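Final Report: Task Planner for Tabletop Cleanup in Simulation
Group 4: Nanna Mogensen, Percy Chávez, Myfanwy Prydderch
Advisor: Chrysanthi Raptis

What we built

A planner that takes a one-line instruction ("put the paper in the recycling") and turns it into pick, place and move-base steps for a simulated arm. We call it Skidis. Runs on top of the Karras simulator, which the lab already had set up. No real hardware at any point.

Started with the kitchen island. Lots of stuff on it and most of it is easy to tell apart: mug, toaster, apple, paper towels, notebook. The pen and the striped pencil were the hard ones, both thin and lying flat, and the segmenter kept handing us half a pencil. 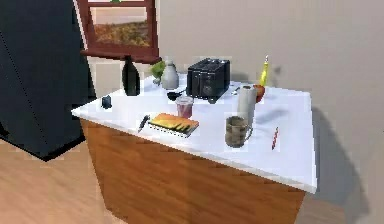 Perception

Segmenter gives masks, we fit a box to each one, box goes to the planner as an object with a name and a pose. Trained on 4,000 rendered views, 1,859 of them kitchen. Should of been more balanced. Anything thin gets merged with its shadow or dropped. Percy added a minimum-length check in place of the minimum-area one and that fixed most of the pencil problem, but not the glass. Translucent pink glass is still bad. Depth is fine there, the mask isn't.

Planning

Search over symbolic states, with a cheap reach check before each expansion. Full motion planning only when a plan looks complete. First version called the motion planner on every node and took forever.

The round table with the recycling bin next to it is where we did most of the debugging. Paper lying flat near the front, stack of books right beside it, so the approach direction matters. Early plans came in over the books every time. Now there's a clearance cost on the approach, tuned by hand,
and we left it at one value for all the rooms.
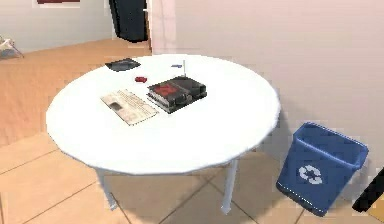 Same cost also made the planner avoid small objects near anything tall, so it would skip them and say the goal was unreachable. Nanna's fix was to retry with the cost halved. Ugly but it works in most cases.

Results

1,485 episodes total. 207 ended with no plan found. We logged those seperately from execution failures, which we havent finished sorting. Most of the no-plan ones we opened by hand were name problems: two bins in the room, the instruction says "the bin", and the planner refuses to choose. Picking the nearest bin would be easy to code, we just werent sure it's right. 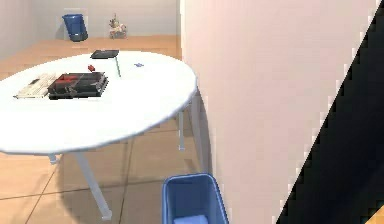
Parveen Jafri asked at the May demo why the planner doesn't just ask which bin when there are two, and said a refusal with no message is the worst option for whoever is typing. Agreed. There's a hook for it in the goal parser but nothing is connected to it yet.

Left to do

Clarifying question for duplicate names. Retrain with more thin objects. Move the clearance cost into the config file, right now it's hardcoded in two places and they have to match. Code is on the lab server under skidis/final, run setup before anything else.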